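Thursday, March 11, 2021
By Noémie Boyer

Prilville Cruise Night Returns to Baudry Street in May

PRILVILLE — The monthly cruise night on Baudry Street will start up again in May, the Prilville Street Machine Club announced today. Cars will run the strip between the Stolau Theater and the old Pastari drive-in, with parking for show vehicles at both ends.

The event is open to any street-legal car or truck. Past years drew mostly muscle cars and customs, but the club has added space for minitrucks, imports and lowered vans. Club president Gualtiero Valentini said 89 owners have signed up so far, and 13 of them are bringing vehicles built after 1990.

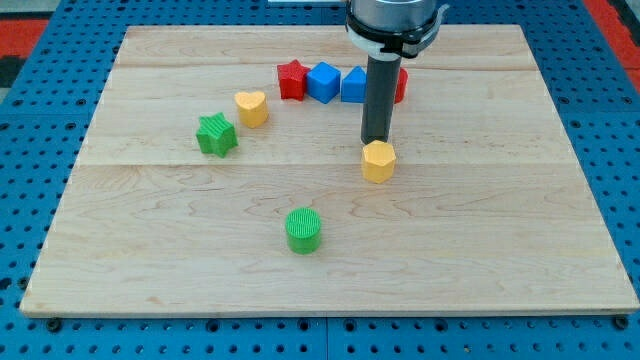

According to Armelle Gilbert, the wider mix is overdue. She has driven a 1978 van on Baudry Street since high school and said she was tired of being waved to the back lot. "A cruise is for whatever you drive," Gilbert said. "I want to see the trucks next to the Chevelles."

Registration is free for drivers and spectators. The show lots open at 3 p.m. and cruising begins at dusk. Burnouts and open containers are not allowed, and police will ticket for both. Drivers are asked to keep to the right lane when stopping to let passengers out.

A swap table for parts and trim will be set up behind the drive-in sign. Sellers need to reserve a spot ahead of time — the lot holds about 2 dozen tables. Jolán Szénási is taking reservations at the club office on weekday evenings.

Contact: Ingeborg Lammers, Prilville Street Machine Club | © 2021 Prilville Street Machine Club | Back to top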